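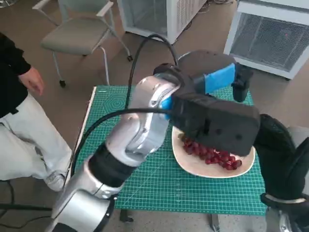
2 min read

Notes from the bench: the fruit cell gets its sleeves back

Regular readers will remember that the two-armed cell at Drustton spent most of last winter with a cough. It would reach out, think about it, twitch at the wrist and go home. We blamed the software for a fortnight, which is traditional. Margit Solberg then took hold of the cable above the gripper, gave it a gentle waggle, and the fault came and went in time with her hand.

The cable has been the main business ever since. It needs a good big loop to let the wrist turn all the way over, and every one of us has at some point decided the loop looked untidy and strapped it down. Please stop. A tidy cable on this arm lasts around 3,000 cycles. Left to flop about like a garden hose, the last one did 4,000 and was still fine when we changed it out of nerves.

Fruit remains the test of choice. Margit tried foam blocks, then a set of rubber balls from Nwosu that were meant to stand in for plums, and the arms handled all of them beautifully and told us nothing. Grapes are another matter. They roll, they hide behind each other, and they let you know at once if the grip force has crept up. The mat under the plate can be wiped down, and has been, often.

The sleeves are the other news. The old ones had gone baggy at the fingers, and a baggy sleeve catches on a stalk and takes the whole bunch for a ride. The new ones are a closer knit and go on like a wet sock. Start at the fingers, keep the ribs running straight along the arm, and don't twist. If you have twisted, you will find out at the first full wrist turn. They collect fluff from the entire building, so there is now a lint roller in drawer 4. It is for the robot. Your jumper can wait.

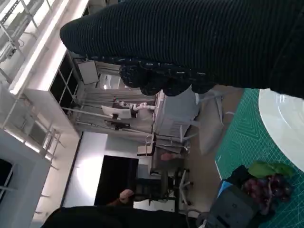

Sleeve on, grapes out, at the Drustton cell.

A few things for whoever has the cell in November. The wrist bolts want checking every 22 hours of running, with the short key and a light hand. Zero both arms after any sleeve change, even if you only had it off for a minute. The log book is back from Platville, where it had gone on holiday in somebody's rucksack, and the Zodia spares order is in the front pocket with two lines still to be signed off.

Margit would also like it known that the grapes are test stock. They have been under a gripper all day and she can't think why they keep getting fewer.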